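試作ノート 4月 蕎麦粉ガレットの折り方と、巻いて切るやつ

朝の6時すぎから厨房に入った。昨夜仕込んだ生地の様子が気になって目が覚めてしまったので、もう起きるしかなかった。冷蔵庫を開けたら表面にうっすら灰色の水が浮いていて、底に粉が沈んでいる。いつもの顔だ。よしよし。

先週までの宿題の整理から。
・端がパリッとするのに真ん中がべたつく
・折ってから2分たつと角が開いてくる
・巻いて切ったときに断面がつぶれる
この三つ目が今日の本題で、残り二つはついでに片づいたらうれしいな、くらいの気持ちで始めた。結果から書くと、三つ目はかなり進んだ! 一つ目は半分。二つ目は別の問題だと分かった(後述)。

■ 生地

粉はKodikaraの粗挽きと、いつもの細挽きを混ぜた。前回は粗挽きだけで焼いて、香りは最高なのに巻くと裂けた。グラーニャ(Gilmartinさん)が前回の欄外に「裂けるのは粉のせいにする前に水を疑え」と書き込んでくれていて、読んだときは少しむっとしたけれど、まったくその通りだった。水を足して一晩置いたら、おたまから落ちるときの音が違う。ぽたぽたではなく、つーっと糸になる。

一枚あたり生地305グラム、と最初のメモに書いてあるのは書き間違いではなくて、これは大鉄板で焼く試作用の一枚。提供サイズに切り分ける前提の量なので、あとで読む人は普通のフライパンでやらないように。あふれる。やった人がいる(私だ)。

塩は仕込みの最初に入れた。後から入れる派のMarcusとはまだ決着がついていない。今回は私の番なので先入れ。次は彼のやり方でやると約束した。

休ませた生地は使う直前に底から返すように混ぜる。泡立て器を使うと気泡が入って、焼いたとき穴だらけになる。穴がきれいという人もいるけれど、今回は卵液を受け止めてもらわないと困るので木べらで。Tharinduがこの作業を異様に上手にやる。手首をほとんど動かさない。今度ちゃんと教わること。

■ 焼き

鉄板はGirierの古いほう。新しいほうは温度の上がりが早くて楽なのだが、端と中央の差が大きくて、薄い生地だと端が先に乾いてしまう。古いほうは温まるまで時間がかかるかわりに、いったん温まると落ち着いている。朝から火を入れておいたのは正解だった。

油はバターを溶かして上澄みだけ。布にしみこませて拭くように塗る。塗りすぎると生地が滑ってトンボが空回りする。最初の一枚はいつも通り捨てるつもりで焼いたら、思いのほかよく焼けて、立ったまま食べてしまった。塩だけ振って。もうこれだけで店が出せるんじゃないかと毎回思う。

二枚目から記録。
二枚目:広げ始めが遅くて中央が厚い。片側に焼き色、反対側は白っぽい。
三枚目:広げる速さを上げた。厚みはそろったが、縁がレースみたいになって、かじるとシャリシャリ言う。この縁は残したい!
四枚目:三枚目と同じつもりが、油を塗り直したぶん縁がさらに細かくなった。香ばしさはいちばん。ただし巻くときに縁が全部折れてテーブルに散った。
五枚目:油なし。前の残りだけで焼く。しっとり。巻くならこれ。

つまり縁の食感と巻きやすさは、いまの配合だと取り合いになる。全部を一枚でやろうとするのが欲張りなのかもしれない。でも欲張りたい。案としては、油なしで焼いた一枚で巻いて、別に焼いたレース状の縁を砕いて上から振る。午後に試したら、これがもう、ものすごくおいしかった。砕いたところに黒胡椒をひとひねり。グラーニャは無言で二つ目に手を伸ばしたので、評価としてはそれで十分だと思う。

■ 折り

いつもの四角折りは、四辺を内側に倒して中央に卵の黄身を見せる形。見た目は文句なし。問題は時間がたつと角が起き上がってくることで、これまで生地が乾くせいだと思っていた。ところが今日の五枚目(しっとり)でも起き上がった。乾燥は関係がない。

いろいろ触ってみて、折る場所の温度だと気づいた。鉄板の上で折ると折り目がきちんと焼きつく。台に下ろしてから折ると、折り目がつかずに戻る。これだけのことだった。前回は写真を撮りたくて、わざわざ台に移してから折っていた。写真のために角が開いていたわけで、なんとも間の抜けた話だが、分かって気分がいい。

手順としては、チーズが溶けはじめたら手前、奥、左右の順。左右を先にやると手前の辺が持ち上がらなくなる。へらは幅の広いほうを二本。一本でやろうとすると黄身を割る。折り終えたら、へらの腹で角をそっと押さえて、息をひとつ吐くくらい待つ。力はいらない。

■ 巻いて切る

さて本題。ガレットを筒に巻いて輪切りにして、断面を上にして並べる。寿司みたいに、と言ってしまうと急に軽く聞こえるが、Yoonさんが前に作ってくれた卵焼きとキンパの中間みたいなあれが忘れられなくて、蕎麦粉でやりたいとずっと言い続けてきた。Yoonさん本人にも来てもらえたので、今日は見てもらいながら巻いた。

教わったこと。
・巻き始めに具を置かない。最初の一巻きは生地だけで芯を作る。
・具は手前に山にせず、薄く広く。端は空けておく。
・巻いたらすぐ切らない。布巾で包んで、巻き終わりを下にして休ませる。
・切るときは押さない。包丁の重さで引く。一回ごとに刃を拭く。

知っているつもりのことばかりなのに、一つもちゃんとやっていなかった。特に芯。具から巻き始めていたので、中心に空洞ができて、切った瞬間にそこがへこんでいたのだ。断面がつぶれる理由を包丁のせいにして、研ぎに出すところまで考えていた。包丁に謝った。

具は次の組み合わせで。
一本目、炒めた玉ねぎとコンテ、ハム。王道。断面が少し茶色くて地味。
二本目、ほうれん草と半熟寄りのスクランブルエッグ。切り口の色がとにかくきれいで、全員が声を出した。ただし水が出る。ほうれん草はもっとしぼること。しぼって、もう一回しぼること。
三本目、林檎のバター煮とゴーダ。甘いのとしょっぱいので、朝から食べるには少し重いけれど、私はこれがいちばん好き。蕎麦の香りと林檎は、もっとたくさんの人に知ってほしい。
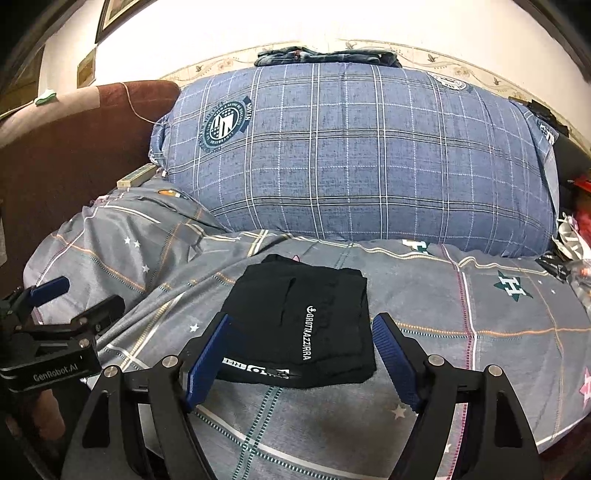

三本目の林檎については書き足しておきたい。最初は薄切りを並べて巻いたのだが、包丁が林檎に当たったところで刃が逃げて、断面が斜めになってしまった。小さな角切りにして煮直したら、今度はすっと通る。煮汁は煮詰めて少しだけ残し、巻く前に生地に薄く塗る。これが糊の役目もしてくれて、巻き終わりがぴたっと止まる。偶然の発見だけれど、今日いちばん得意になっている。

Gayanが、煮汁にカルダモンを入れたらどうかと言って、ポケットから本当に出してきた。さやごと一粒つぶして入れたら、台所じゅうがいい匂いになった。食べてみると最初の一口はカルダモンが勝ちすぎる気がして、二口目で急に蕎麦が追いついてくる。量を減らして次回もやる。

休ませる時間は、短いほうと長いほうの両方を切って比べた。短いと巻きがほどける。長いと落ち着くかわりに冷めて、チーズが固まりだす。布巾を温めておいたらどうだろう、とYoonさん。蒸し器の上でさっと温めた布巾に替えたら、チーズがやわらかいまま形が決まった。すごい。次からはこれを標準にする。

串の件。Saltariの定食の皿に輪切りを立てて並べると、運ぶ途中で倒れる。短い串を横から打って留める案が出たが、私は串なしで行きたい。フォークで食べはじめた人がいちいち串を抜くのは面倒だし、断面が主役の料理に棒が刺さっているのが惜しい。Marcusは串ありの側。手で持って歩きながら食べられるのは強い、と言われると、たしかに強い。Widoraの朝市に出すなら串、店で出すなら皿、で分けることにして昼に入った。

■ 味のメモ(順番ばらばら)

発酵バターは蕎麦粉に合いすぎて、ほかの具が要らなくなる。巻きには普通のバター。
シードルを生地の水の一部に替えるのは保留。焼き色はよくつくが、泡のせいで表面がでこぼこになった。
砕いた縁は、作り置きすると夕方には湿気ていた。密閉しても駄目。その都度焼く。
林檎の皮は捨てずに、砂糖と一緒に弱火で乾かす。Tharinduがおやつに全部食べたので追加分を焼くこと。
スクランブルエッグは、まだゆるいと思うところで火から外す。巻いている間に余熱で進む。

■ 次回

・生地は塩後入れ(Marcus案)。ほかの条件は変えない!
・ほうれん草のかわりに菜の花。春のうちに急いで。
・林檎のカルダモン、さや半分で。
・折りは鉄板の上だけ。写真は後まわし。
・細巻きを試す。具は一種類だけにして、何本か束ねて切ったら断面が花みたいにならないか。Yoonさんは「なる」と言った。やるしかない。
・粗挽き粉の残りが少ないので、Kodikaraに追加を頼む。

追記(夕方)
残った五枚目の生地の切れ端をスープに入れて食べた。短冊に切って、熱い鶏のスープに落とすだけ。つるっとして、噛むと蕎麦がふわっと来る。まかないのつもりだったのに、みんなおかわりした。これも次回きちんと量って記録する。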